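The Year I Tried to Like Running

26/07/2019

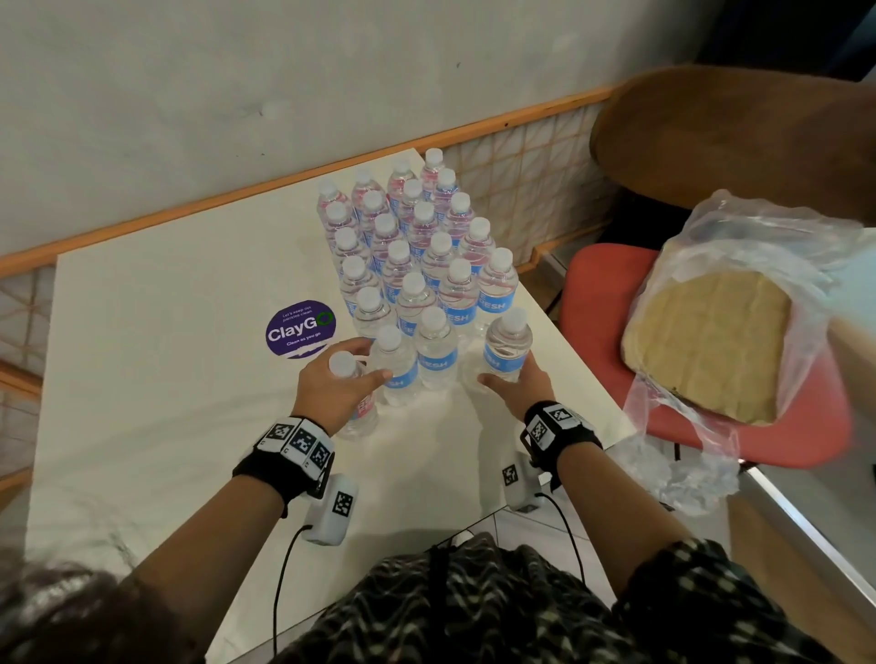 I signed up for the Wornitz half marathon in a state of optimism brought on by new shoes. The shoes were on sale. The race was not, but by the time I noticed that I had already typed in my card number and picked a T-shirt size, and I am weak in the face of a form that's almost finished.

I should say that I come from a long line of people who don't run. We walk briskly when it rains. My grandmother regarded joggers as people who had missed a bus, and felt sorry for them. So when I announced this at dinner, there was a pause, and then someone asked if it was for charity, in the hopeful tone you'd use to ask if a rash was only heat.

The training plan came off the internet and lasted sixteen weeks. I had nine. I dealt with this by skipping the first seven weeks, which looked easy anyway, all little two-mile outings and "rest or yoga." I have since learned what those weeks were there to do. They were there for my shins.

Most of my running happened on the old rail path between Ganeck and the reservoir. It is flat, it is straight, and you can see anyone who is about to overtake you in plenty of time to pretend you're tying a shoe. I got very good at tying shoes. There's a bench at the halfway mark with a plaque that says REST A WHILE, and I'd like it known that I obeyed that plaque every single time.

Things I bought, believing each would make me faster: a watch, a belt with little pockets, a second belt because the first one bounced, socks with separate toes. The watch is the one I hold a grudge against. It buzzes when it thinks you've stopped. I hadn't stopped. I was going uphill. It also keeps a ranking of everyone who has ever worn one on the same stretch of path, and on the Ganeck stretch I am placed 223rd, behind a person whose profile picture shows them pushing a stroller.

Then there's the food. Runners talk about food all the time and none of it is good. I tried the gels. The lemon one tastes like a candle and the coffee one tastes like a candle that has been put out. Around week six I gave up and started carrying a cheese sandwich in the second belt, and my times didn't change at all, so draw your own conclusions about the sports nutrition business.

Race day was hot. Over 3,000 people had signed up, and as far as I could tell all of them were in line for the same bathrooms. I had pinned my number on crooked and then pinned it on crooked again. The man on the loudspeaker kept telling us to enjoy ourselves. I started in the very last group, the one behind the person dressed as a lighthouse.

For 7 miles I was fine. I'd even say I was smug. I passed the lighthouse. I waved at children. Somewhere after that the road tilted up toward the water tower, and my legs, which had been cooperating out of what I now think was politeness, withdrew. I walked. I ran a bit. I walked and thought about my grandmother. The lighthouse went by me on the downhill, light flashing, and said "nearly there," which was a lie, and from a lighthouse you expect better.

I finished. There were 34 people behind me, and I know because I looked it up before I'd taken my shoes off. I have a medal the size of a saucer. I couldn't do stairs for three days except backward, holding the rail like someone boarding a small boat.

So that should have been that. The shoes went in the hall closet, and I told everyone I was glad I'd done it, in the way people say that about jury duty. But last night I found myself on the website for the Tlapale 10K in August, just to see the route. It's mostly along the river. There are still places. They're asking for a T-shirt size.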